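**Supplier notices and purchasing » Secondary antibody orders: change to minimum quantity**

**J. Seol** (moderator)
Members are advised that Hammont has revised the terms on which it supplies conjugated secondary antibodies to this site. From May, orders placed through the shared account must reach a minimum of 40 vials, combined across all groups. Smaller orders will still be accepted but will carry a handling charge. Please post any comments in this thread before the next purchasing round closes on Monday at noon.

**minttu_m**
Thank you for the notice. May I ask whether the minimum applies to each catalogue line or to the order as a whole? Our group uses a single goat anti-rabbit conjugate and two vials of it last us a good part of the year. We could not reasonably commit to more.

**J. Seol** (moderator)
The minimum applies to the order as a whole. Different catalogue lines may be mixed, provided that all are from the conjugated range. Unconjugated primaries do not count towards the total.

**dscha**
I wish to record an objection. The terms agreed last year made no mention of a combined minimum, and several groups chose Hammont over Bruvel for that reason alone. If the supplier can alter the terms part of the way through the agreement, the agreement has little value to us. I would ask that the purchasing office write to them before any group is asked to change its habits.

**Myung_S (histology)**
I have some sympathy with the previous post, but Bruvel is not a simple replacement. We tested its anti-rabbit conjugate on paraffin sections at the dilution given on the data sheet and the background was too high to use. It improved after a longer blocking step, though by then the signal had also weakened. Any group intending to move should run its own titration first and should keep the lot number with the results.

**dscha**
With respect, one lot on one tissue does not settle the matter. We have used the Bruvel product for western blots at 1:5,000 without difficulty. I accept that sections are more demanding.

**Myung_S (histology)**
That is a fair correction. My remarks should be read as applying to paraffin sections only. I have no blot data to offer.

**Yoon-hee Sun**
I attach our group's form for the coming round. We request six vials of the anti-rabbit conjugate and four of the anti-mouse, all in the smallest size. Delivery should be to the second-floor cold room and not to the main stores, where the last parcel was left overnight at room temperature.

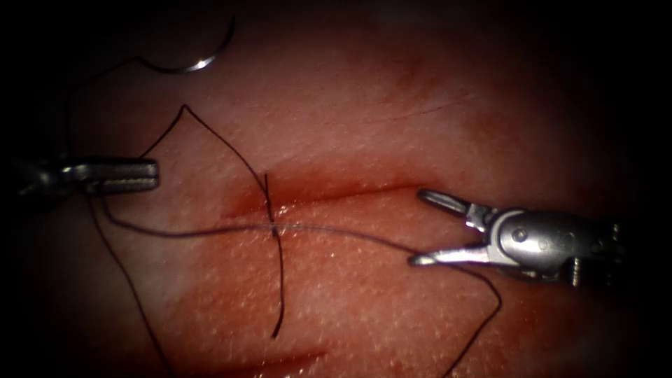
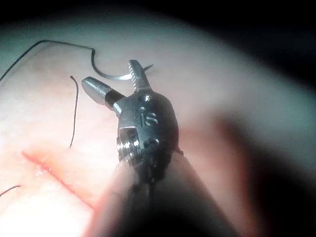
*Tissue pads with surgical instruments.*

**J. Seol** (moderator)
Received, and the delivery point has been noted. The stores have been asked to telephone the named contact as soon as any chilled goods arrive. Groups should make sure that the contact on their form is a person who will be on site that week.

**minttu_m**
Would it be possible to split vials between groups? Lau used to permit this, and the aliquots were logged on a sheet by the freezer. It would help those of us with small needs.

**dscha**
I would advise against it. When we shared a stock under the Lau arrangement, one tube had plainly been thawed and refrozen, and the sheet did not show by whom. Conjugates containing glycerol are more forgiving, but the fluorescent ones should be kept in the dark and left with one group.

**minttu_m**
We did not meet that problem, but I take the point about the fluorescent products. Perhaps sharing could be limited to the HRP conjugates, with aliquots made on the day of arrival and labelled with the lot number and the date.

**J. Seol** (moderator)
The purchasing office has no objection to sharing on those terms, provided that one group is named as the buyer and is charged in full. Any division of the cost is a matter for the groups concerned — the office will not issue split invoices.

In reply to the earlier objection, a letter has been sent to Hammont asking under which clause the change was made. The answer will be posted here. Until it is received, the revised terms should be treated as being in force, and forms should be submitted by the stated time.

**dscha**
Noted, with thanks. Our form will follow this afternoon, under protest.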